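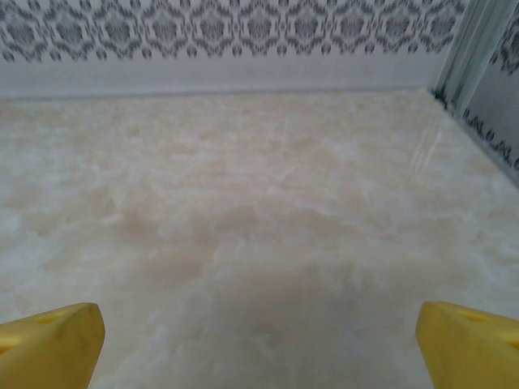 Plero Gripper Build – FAQ

Which finger design does the current build use?
Plero runs a two-finger parallel gripper on a home-built arm, and the part that changes most often is the finger. Revision 9 has been the fitted set as of June 2018. The tips are wedges that slope in toward each other, and each finger has an elongated hole in its upper face. Scuffs near the edges are cosmetic. Replace a finger when the inner face is no longer flat.

What does the hole do?
It takes the clamp screw and leaves 2 mm of travel for lining up the tips. Close the gripper on a steel rule, then tighten.

Can I print the fingers in another color?
Yes, but redo the threshold step in the vision setup. The defaults are tuned for yellow.

Does a glossy work surface cause trouble?
Some. Reflected light shows up as pale streaks, and the arm throws a soft shadow between the fingertips. Both move with the arm. Mask the shadow area in the config file and lower the exposure until the streaks stop clipping.

Which servo driver is supported?
The Hesico board only. The Amini board fits the same holes – its connector is reversed and will damage the servo.

How long do the fingers last?
The longest-lived set in the Kastdale workshop reached 2,734 cycles before the left inner face wore out of tolerance. Inspect at 2,000.

The fingers close unevenly. What now?
Check the linkage pins first, then the horn screw. If both are tight, run the homing routine again with the fingers fully open. Firmware from before April stores the offset with the wrong sign and has to be updated.

Where are the part files?
In the fingers folder of the project archive. Older revisions are kept there but do not fit the current carriage.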